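Skarkulari Heavy Kraft Packing Paper, Flat Sheets

Sold by Jistico Packing Supply, Salem

Pack of 50 sheets or pack of 100 sheets

If you have ever wrapped a gravy boat in newspaper and then spent an evening washing ink off it (and off your hands, and off the kitchen faucet), you will understand why we got so fond of this paper. Skarkulari is plain, unprinted kraft, heavy enough to hold a fold and soft enough to tuck down inside a mug. We started carrying it for one customer, a pottery studio across town, and now it goes out the door with nearly every moving order we pack.

The sheets come flat, never rolled, so they don't curl back at you while you're trying to get a lamp base wrapped. Each pack is tied with cotton string and slipped into a plain carton. The 100 pack is a good size for a kitchen and a china cabinet – the 50 pack will see you through a bookcase full of knickknacks, with a few sheets left over for drawer liners.

What people use it for

Dishes and glassware, of course, but also wrapping birthday presents, covering a craft table before the paint comes out, cutting sewing patterns, and layering between sweaters when the cold weather is over. One lady buys a pack every March and starts her tomato seeds in little pots folded from it, and she tells us they hold up beautifully!

Good to know

The color varies a bit from one batch to the next, some browner and some grayer. There is no wax or plastic coating, so it can go in with your regular paper recycling or into the compost, torn up small. Please keep it somewhere dry. It is not meant for direct contact with greasy food; for that, have a look at our Giltine parchment, which is a lovely product in its own right.

For plates, use one sheet per plate and stand them on edge in the box. For stemware, crumple half a sheet into the bowl of the glass first, then roll the whole thing up from one corner. 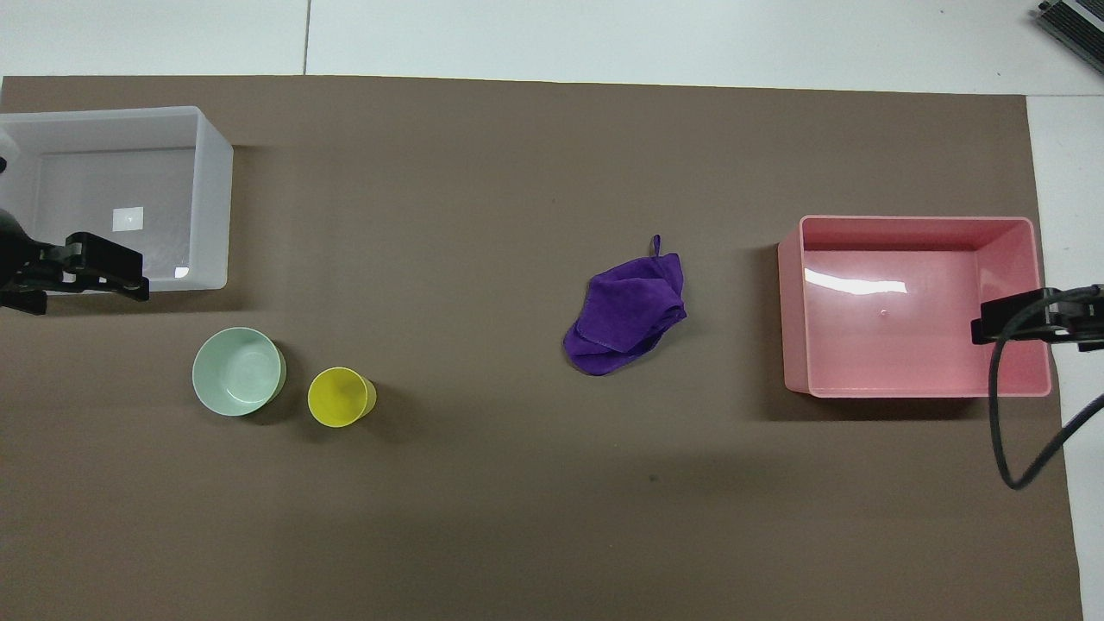 Karim Shawky wrote to us on 16/05/2024: I moved my mother's whole dining set with the 100 pack and didn't lose a single saucer. My only complaint is the string, which I could not get untied and finally had to cut. I smoothed the sheets out afterward and used them again for the garage shelves.

Thank you, Karim – the string knots have been mentioned before, and Amr Badawi in our packing room has promised to switch to a bow.

Ordering

Packs usually leave us the next working day. If you need more than five packs, call the shop first so we can check the shelf. Schools and studios can ask about the 2000 sheet pallet, which ships separately and needs someone on hand to receive it.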